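一条胳膊，一张桌子，和捡乒乓球这件事

文／本刊撰稿人

机械臂到货那天，我以为最难的部分是把箱子搬上楼。Nunley工坊在一栋旧厂房的二层，货梯写着“检修中”，那张纸贴得很牢，边角已经发黄，看得出检修是一项长期事业。箱子很重，外面印着一个往上的箭头，我和另一位会员抬着它上楼，一路上箭头指过各种方向，就是没怎么指过上面。

Nunley是那种什么都有一点的共享工坊。有一台激光切割机，要预约；有三台打印机，其中一台打印出来的东西总往左歪，老会员已经学会在建模的时候往右歪回去；还有一面墙的螺丝，按“大概这么大”分了抽屉。月费不贵，条件是用完东西要放回原位。至于原位在哪里，各人理解不同，我在冰箱上层找到过游标卡尺。

我去那里的目的，说出来不算宏大：我想让一条机械臂把乒乓球从桌上拿起来，放进盒子里，再从盒子里拿出来，放回桌上。有人听完问我，然后呢？没有然后。这就是全部的需求文档。

选它的理由倒很充分，至少在我跟家里解释开销的时候很充分。乒乓球便宜，轻，掉在地上不会砸坏什么，形状从哪个角度看都一样，等于替你省掉了姿态估计里最烦人的那一半。国际上统一规定直径40毫米，连量都不用量。我当时觉得这是世界上最适合机器人抓的东西。后来才想起来，它也是世界上最会滚的东西之一。

二手的开始

机械臂是二手的Girard，六个关节，上一任主人在论坛上写的是“几乎全新，因转行出售”。几乎全新的意思是外壳全新，三号关节则很有阅历，转到某个角度会发出一声叹气，音量不大，但是情绪饱满。我拆开看过，齿轮没坏，上了油，叹气变得更顺滑了一些。后来我把它当成一种状态指示：它叹了，说明它正经过那个角度。

臂不贵，贵的是手。原来附带的是一个吸盘，前主人大概用它吸过什么扁平的东西，而乒乓球恰好在扁平这一点上毫无建树。吸盘口径比球上能贴住的那一小块大，漏气，抽气泵在旁边嗡嗡地使劲，球纹丝不动，像在听一个很长的报告。我换了小吸盘，能吸住，但是移动的时候一甩，球就飞出去了，飞得还挺远，落到了切割机后面那个没人愿意伸手的缝里。

于是改用夹爪。我在Fovik的店里看中一款两指平行夹爪，标价945元，在购物车里放了一个星期，等它降价。它没有降价，倒是运费涨了。我付款的时候怀着一种被市场教育过的平静。

Fovik的夹爪本身没什么可挑剔，说明书却是一件值得单独写一篇的作品。接线图一共画了两张，两张互相矛盾，第二张下面有一行小字：“以实物为准。”实物上什么都没写。我按第一张接，电源灯亮了，夹爪没动；按第二张接，夹爪动了，电源灯不亮。最后保留了第二种，毕竟我买的时候也没打算拿它照明。

法兰的烦恼

把夹爪装到臂上，需要一块转接板。Girard末端的孔位是一种排法，Fovik底座是另一种，双方各自遵循着某个标准，可惜标准之间不认识。我画了一块板子，4颗螺丝连臂，4颗螺丝连爪，拿去那台往左歪的打印机上打。别的两台都有人用。

成品确实往左歪了，歪得不多，刚好让其中一颗螺丝进不去。我用锉刀把孔扩成椭圆，装上，晃了晃，没掉。第二版换了台打印机，孔位全对，我却忘了给夹爪的线缆留出口。线从侧面绕过去，每转一圈腕关节就缠紧一点，像给自己系围巾。第三版留了口，也加厚了，到现在还在用。前两版挂在工坊的失败墙上，那面墙是Nunley的传统，挂满了各种差一点的东西，新会员交费之前会先被带去看一眼，算是一种诚信披露。

相机是另一笔账。一共装了2个，一个架在桌边的三脚架上看全局，一个固定在腕上，跟着手走。腕上那个的好处是无论手到哪里，画面里总有自己的手指，对准了没有一看便知。坏处也在这里：手指永远占着画面下面那块，偏偏球离得最近的时候也在下面那块。最要紧的那一刻，它看到的主要是自己。我有些朋友也是这样看世界的。

为了腕部相机的角度，我改了好几次支架。太平，看得见远处的墙，看不见手边的球；太陡，看得见球，却不知道盒子在哪里。后来定的角度是个妥协，谁都不太满意，但谁都能用。支架的螺丝我涂了螺纹胶，防的是松动，也防我自己手痒再去调它。

标定，或曰一个周末的去处

眼在手上的标定，原理很简单，简单到教程里通常只占半页：拿一块棋盘格，让手在不同位置看它，解一个方程，得到相机和手之间的关系。那半页教程没有提到，棋盘格打印在普通纸上会卷边；贴在硬纸板上，胶水干了以后纸板也会卷；贴在玻璃上，平倒是很平，反光反得角点全没了。我最后贴在一块旧抽屉底板上，那块板是工坊里唯一一件比看上去更直的东西。

第一次标定的结果告诉我，相机装在手后面很远的地方，大约得从隔壁房间伸进来才行。第二次好一点，相机回到了房间里，但是上下颠倒。我检查了很久代码，然后发现是单位的问题，一处用米，一处用毫米，两位作者——都是我，写在不同的晚上——显然没有沟通过。

二月里有一个周末，我从早到晚就做了这一件事。别人来工坊修椅子、做皮包、焊音箱，带着成品走了。我带走的是一个矩阵。家里人问今天做了什么，我把矩阵给他们看，他们说挺好的。

桌布的事

还有那块桌布。原来的桌面是深色的，有点油亮，灯一照就是一大片白光，检测程序很热情地把每一片光斑都认成乒乓球，机械臂于是一次又一次地俯下身去，郑重地夹起一块亮光，再郑重地放进盒子。从程序的角度看，这是它成功率最高的一段时期。

我需要一块不反光、颜色跟白球有区别的布。在家里翻到一块浅绿色的，上面印着白线格子。颜色合适，哑光，大小也差不多。铺上去以后问题换了个样子：白线也是白的。好在线是细的，球是圆的，加一个形状的条件就能分开。至于格子线，布一皱线就弯，不能拿来量距离，我试过，很快就后悔了。

铺布还有一个意外的好处，球不怎么滚了。在硬桌面上，夹爪下去时稍微碰歪一点，球就慢悠悠地离开，走得不快，但是很坚决，手追过去，又碰一下，它又走一点，两个人一前一后，一直走到桌子边上。有布以后它多数时候会待着，碰了也只挪一小段。我为防滚写过一套预测轨迹的代码，很得意，布铺好以后一行也没用上，我把它注释掉了，舍不得删。

Drotard和它的脾气

控制这一层用的是Drotard，一套开源的小框架，做的事情不多：读两路相机，给关节发指令，把每次抓取的过程存成一条记录，方便事后翻看。文档写得很客气，客气到看不出哪句是要求哪句是建议。“您或许希望在运动前使能电机。”我确实希望。我没使能的那一次，Drotard也没有报错，只是安静地把指令一条条发给了一条不会动的胳膊，并在日志里写道：完成。

我一开始走的是老路子，检测到球，算出坐标，移到上方，下降，合拢，抬起。每一步单独测都没问题，连起来就总有一步觉得别人没做好。后来加了示教，用手柄带着它做，录下来，让它学着做。我的手柄操作水平很一般，所以它学到的也包括我的犹豫：到了球上方先停一停，往左一点，往右一点，像在超市挑西瓜。看录像的会员说这很有人味。我说那是我手抖。

录示教这件事的枯燥，跟标定属于不同的品种。标定是卡住了，示教是没有卡住，你只能一直做下去。拿起来，放进去，拿出来，放回桌上。做久了以后你会开始对某一个球有偏见，觉得它比别的难夹。球都是同一盒里的，理论上没有区别。但是印着商标的那一小块有墨，我总怀疑夹在墨上要滑一点。做了一下午对比，没有看出差别，偏见也没有消失。

合拢的力度也磨了很久。乒乓球的壳很薄，夹重了会瘪，瘪下去时“啵”的一声，整个工坊都会抬头。夹轻了，抬到半空，它从两指之间往下溜，落在布上，弹两下。Fovik的夹爪可以设电流上限，说明书上的单位又是一个谜，写着0到某个数，没有量纲。我从小往大试，试到某一档，球稳了，没瘪，赶紧用油漆笔把那个数写在了桌腿上。写在桌腿上的理由，是工坊的便签纸总会被借走。

瘪了的球也没扔。听说拿热水一烫能鼓回来，我试了，有的能，鼓回来以后不太圆，带着一点个人经历。程序照样认得，夹爪照样夹得住，滚起来就有自己的想法了。我把它们单独放一个袋子，当作高难度测试集。

盒子里面

从桌上往盒子里放，到后来是比较顺的。难的是从盒子里往外拿。

桌面四下开阔，手从哪边来都行。盒子有壁，手指张开以后比球宽，球若靠着壁，有一根手指就没有地方去。我见过它很有礼貌地在壁上方停住，等着壁让一让。也见过它不等，直接压下去，把整个盒子推着走，推过半张桌子，路线还挺直。三号关节在途中叹了一声。

办法有几种。一种是先用合拢的手指把球往中间拨，再张开去夹；一种是转腕，让两根手指顺着壁的方向站。前一种看起来聪明，成功与否要看球的心情。后一种稳，但是腕关节有限位，转到头以后要整条胳膊绕回来，绕的时候像一个人在窄过道里转身，小心翼翼，还是碰倒了三脚架。我两种都留着，让程序自己选，它选得跟我不太一样，我正在学着尊重它。

深度又是一桩。腕部相机俯看盒底，壁是光滑的，底也是光滑的，灯在里面折来折去，估出来的深度忽高忽低。有时它认为盒底比桌面还低一截，手就一路往下找那个不存在的底；有时觉得底浮在半空，手在球上方合拢，夹住一把空气，抬起来，运到目的地，放下。Drotard写道：完成。后来我加了一个判断，两指完全闭合就算没夹到，重来。这个判断只有一行，是整个项目里投入产出比最高的一行，我写它之前已经折腾了不少晚上。

我把那阵子的腕部画面翻出来看，多数都很无聊，手指，球，桌布，手指，盒子，球。无聊的画面看多了，居然能看出些门道：球在指间偏上还是偏下，指腹有没有贴平，从哪边接近时会挡住哪边。编辑问我有没有配图，最好有点气势。我给了她下面这些。

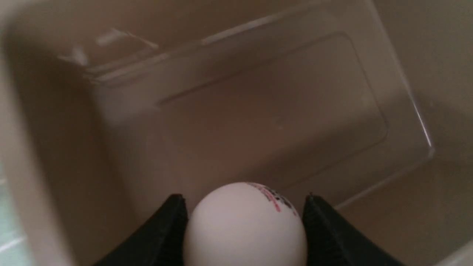
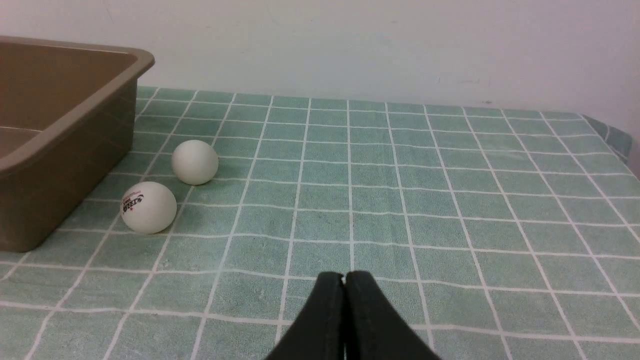

腕部相机视角，第一张在盒子里，第二张在桌面上。

开放日

2021年3月29日，Nunley办了一次开放日，选在星期一，来的人因此不算多，场面很从容。做皮包的摆了皮包，焊音箱的放了音乐，我摆了一条胳膊。隔壁桌在教小朋友焊一个会闪的胸针，那边排着队。

我的演示计划是连续不断地放球取球，让观众自己看出其中的奥妙。观众看了一会儿，问能不能打球。我说不能。又问能不能拿别的，有人递过来一颗橘子。我解释说，它是按40毫米的白色球体调的，橘子在颜色、尺寸和重量上都不符合。递橘子的人点点头，把橘子剥了，分给我一半。

小朋友的反应比较直接。有一个站在桌边看了很久，看它下去，合拢，抬起，绕开三脚架，松手。看完说，它好慢啊。我承认是慢。他问我为什么不用手拿。我正在组织语言，他已经伸手把桌上的球全抓进盒子里了，前后不过几秒，然后去排胸针的队。检测程序找不到球，胳膊停在半空，三号关节恰好停在那个角度上，叹了一声，被旁边的音箱盖住了。

下午换了一批人，有位看样子懂行的，绕着桌子走了一圈，蹲下来看转接板，问第三版之前的两版在哪里。我指给他看失败墙。他在墙前面待的时间比在我桌前长，回来跟我讨论了好一会儿打印件的填充率，末了抄走了桌腿上的那个数。那个数只对我这只夹爪、这种球有效，我跟他说了，他说没关系，先抄着。

那天收工前有一次长一点的连续运行，中间没有人伸手，没有橘子，球从桌上进了盒子，又从盒子里出来，回到布上。没人在看，大家都在收摊。我也在收摊，是后来翻记录才知道的。

清单和一点余款

有读者可能想照着做，我把东西列在这里，价格就不一一写了，写了伤感情。

一条Girard的二手臂，买之前请对方录一段各关节从头转到尾的视频，要带声音。

一只Fovik两指夹爪，945元，接线看第二张图。

2个相机，一个看全局，一个上腕。线要比你以为的再长一截。

一块转接板，图纸我放在工坊的共享盘里，文件名带“最终”的有好几个，用日期最晚的那个。

一块不反光的布，颜色别太接近你要抓的东西。格子不必要，我家里只有格子的。

乒乓球一盒。多买一盒。切割机后面那个缝里还有几个，Nunley的会员可以自取，建议用晾衣杆。

至于下一步，我想把那段防滚的代码重新打开，把布撤掉，看看能不能在硬桌面上也做成。光斑的问题得先解决，可能要换灯，灯还没有买，在购物车里，等它降价。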